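Clovham > Opinion > Automation

Packing the fruit box: where the hands are up to
October
By Rodrigo Bragança

Every year I am asked whether a machine can do the produce bench yet, and every year the question arrives with the wrong unit attached. People want a speed. The useful figure is the number of times per shift a person has to intervene, and what the intervention costs.

My reference case is Stotora, a packing room that makes up mixed fruit and vegetable boxes for home delivery. On the shift I audited, the room completed 626 boxes. Of these, 89 needed an item swapped or repacked after inspection, almost all for soft fruit at the bottom of the box. That was an entirely human crew, with years of practice between them. Any automated bench has to be judged against that figure, and vendors seldom ask for it.

Rigid produce is close to solved. A zucchini or a potato tolerates a wide band of grip force, keeps its shape when lifted, and has an obvious axis to close on. A two-jaw gripper with modest force control will handle either. Radishes are harder only when sold with their tops on, as the leaves hide the bulbs and tangle with the next bunch.

Grapes are another class of problem. A bunch has no fixed shape. Its centre of mass shifts as it comes off the surface, the load runs through a stem that may be buried, and each berry has its own failure threshold. Squeeze enough to hold the bunch by its flanks and the outer berries carry all of it. Hold it by the stem and the grip is sound, provided the stem can be found.
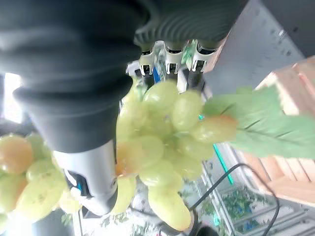
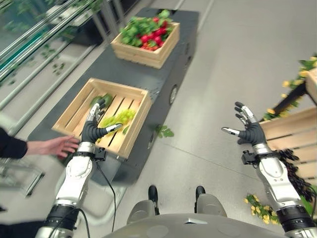 The case for a five-fingered hand is that it spreads the contact. Several fingertips and an opposed thumb can share a load that two jaws would concentrate, and the same hand can go on to the cucumber without a tool change. The case against is control. Each added joint is another quantity to estimate, and the fingers block the view of the item at the moment the view matters most. A wrist camera helps, although in the last few centimetres much of what it sees is its own hand.

Antal, who runs maintenance at Stotora, puts the objection in terms of parts. His two-jaw units have 2 wearing surfaces and he can replace both over a lunch break. He does not want to learn finger joints. I think he is right for this year's budget and wrong for the next decade's.

The household version of the chore is worse. A packing room can fix the height of its crates, the lighting and the order in which items arrive. A kitchen fixes none of these. The grapes are in a bag, the bag is under the milk, and somebody is reaching across for the butter. A trial protocol written for a bench tells you very little about a fridge.

I would ask two things of anyone quoting results. First, report damage after a holding period. A split berry may not show at release, and a bruise takes longer. The Pluta protocol we use logged 697 grasps, each with an inspection the following morning, and the overnight column is the one I read. Second, report every human touch, including the hand that straightens a bunch before the attempt. If it is not in the log, the success rate describes a team of one machine and one person.

On present evidence I would automate the rigid lines now, leave soft fruit with the crew, and rerun the comparison when a vendor can supply the overnight column unprompted.

Contact the opinion desk | Copyright Clovham | Back to top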